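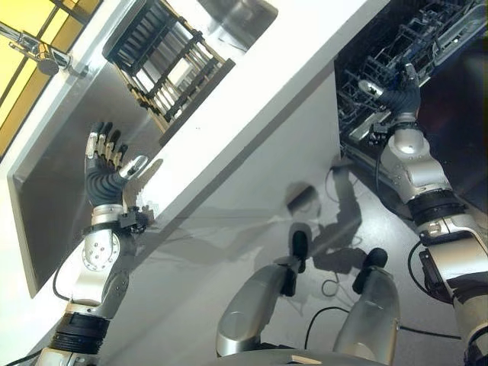 The sink and the open dishwasher.

When I moved to Atdale six years ago, my cousins asked me one question again and again: why there? They had looked at the map and found nothing near it. I had no good answer. I had a job offer in Bainbridge, and the rent in Atdale was 242 pounds a month cheaper, so I took the smaller town and the bus.

Now I read everywhere these lists of the best places to live. Last January one newspaper made a list for our county and Atdale came in place 14. Grutby was first, of course. Kelly Haworth from my choir was quite angry about it and she wanted to write a letter. I was only surprised that we were on the list at all.

I don't know how they measure. They had points for schools, for parks and for the time to the nearest hospital. There were no points for the baker, who keeps one rye loaf for me if I am late, and none for the path by the river, where you can walk for roughly 7 miles and meet mainly dogs. The winter is long here and the wind comes straight through my coat – this I must admit. The last bus leaves Bainbridge too early, so I have never seen the end of a concert.

In my first year I was rather lonely. People said "you must come round some time" and I waited for them to tell me the day. Declan Bellamy explained to me, much later, that I was supposed to ask. Where I grew up, you would simply be told to come at six and bring nothing.

I looked at a flat in Grutby in spring. It was bright and had a balcony, and the station was very near. I thought about it for two weeks – then I wrote to the agent and said no. My cousins still ask why.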